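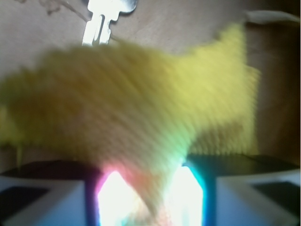
Wrist camera, yellow object, mid-move.

11/18/18

Spent the day on blur. The grasp planner for Sarkaso scores every wrist frame it gets, and it has been scoring smeared ones as if they were good. With the yellow cloth close to the fingers the mask comes back as one big streak, and the planner picks a point in the middle of the streak.

Chantelle wanted to drop the exposure. I tried that first and lost the inside of the bag, so I put it back. What I did instead was gate the frames on joint speed. If the wrist is moving faster than the limit, the planner keeps the last pose from the overhead camera and waits. The change is 17 lines in the Cadero node, plus a config value.

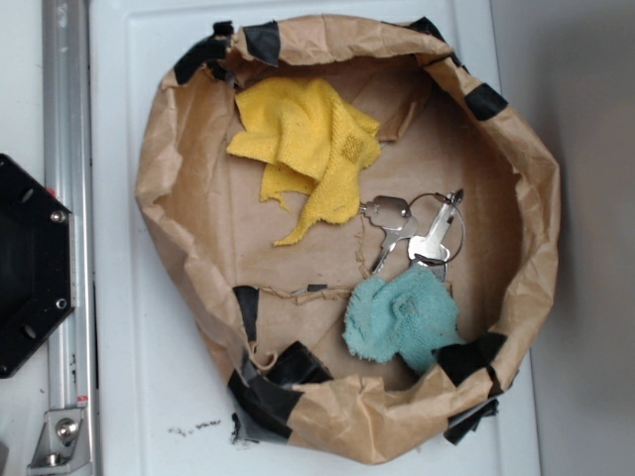
The overhead view separates the two cloths well, yellow and blue. The keys are harder. They reflect, and the ring gets segmented with whichever key is nearer to it. I merged anything metallic that touches into one object for now. Ayanda says that will hurt us in October when we add the spoons, and she is probably right.

Replayed 500 logged frames tonight with the gate on. It rejected 57. I looked through the rejects and 2 of them were sharp, so the limit is a little tight. Left it.

Still to do: the timestamp offset between the cameras, and the glare between the fingers, which the depth filter reads as a hole.

Recent entries
Moving the logs to Irbridge
Mahlangu calibration, second try
Why the planner stalls at startup

This site uses cookies. Accept | Settings

Contact | © 2018 | Back to top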